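Search this site Enter keywords Go

Keeping old office computers out of the skip

Liliana Tedesco started Cliltuvo in Dudstead with 2 benches and a borrowed van. The workshop now takes in 4,000 office machines a year, most of them from councils and schools between Dudstead and Sasness.

"People think the work is all soldering," she says. "Most of it is opening the case, seeing what's left and deciding if it's worth a new set of parts."

Half of what arrives, 2,000 machines, goes back out to homes. The rest is broken up for spares.

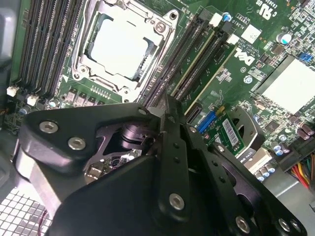 Empty memory slots on a Dell motherboard.

Memory is the first thing she asks donors about. Many firms take it out before they let a computer go. "I'd like them to leave it in. I've stopped arguing — I buy it in bulk in August, when the schools clear out."

Her first job was at Barbieri, a typewriter and till repair shop in Sasness. She stayed 8 years and left when it closed.

"We kept every screw there. I still do."
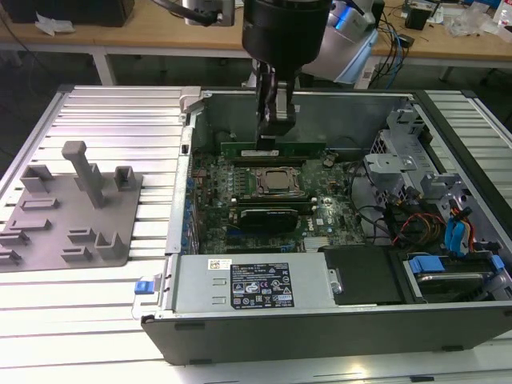
What she won't take

Printers, mainly. "They cost us more to get rid of than anything else."

Laptops are accepted with a charger.

Comments

pete_r: Dropped off three towers last month, in and out in five minutes.

Maureen: Do you take keyboards?

We use cookies to improve your visit. Accept Manage settings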